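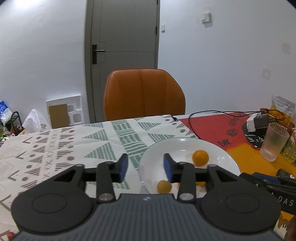 **How many recorded demonstrations must a student team submit for the Tisen small-object task?**

Each team must submit 162 demonstrations. Partial runs may be included in the upload folder but are not credited toward the total.

---

**trurberg_labdesk** wrote:

The question and answer given at the top are taken from the course rules. Please post any follow-up questions in this thread so that all teams receive the same reply. The object list remains the same as in January: small round fruit, to be moved between a plate and a second container of the team's choice.

---

**chiu_team4** wrote:

Our team has 134 accepted runs at present. May we request clarification on table coverings? Section 3 asks for "an ordinary household table," and one of our reviewers marked down a patterned tablecloth as a distraction.

---

**trurberg_labdesk** wrote:

Patterned cloths are permitted. The reviewer's mark will be corrected. Teams are asked to leave household items where they normally stand, provided that the fingers can reach the plate without striking them.

---

**mkplate** wrote:

I respectfully disagree with this ruling. Our group trained on plain white surfaces only, in accordance with last term's guidance. A printed cloth behind a white plate makes the rim easier to find, and the two sets of results should not be ranked together.

---

**chiu_team4** wrote:

We did not find that to be the case. Our placement errors were higher on the printed cloth - mostly at the far side of the plate, where one finger hides the fruit during the approach.

---

**plultov_2** wrote:

Could the desk confirm the upload limit? The form rejected our folder at 965 files.

---

**trurberg_labdesk** wrote:

The limit is 3,000 files per team. Please rename any file that contains a space and submit again.

With regard to ranking, printed and plain surfaces will be listed in separate columns and scored together. Objections may be sent to the desk in writing by noon on Tuesday.

---

**mkplate** wrote:

Noted. We will submit an objection.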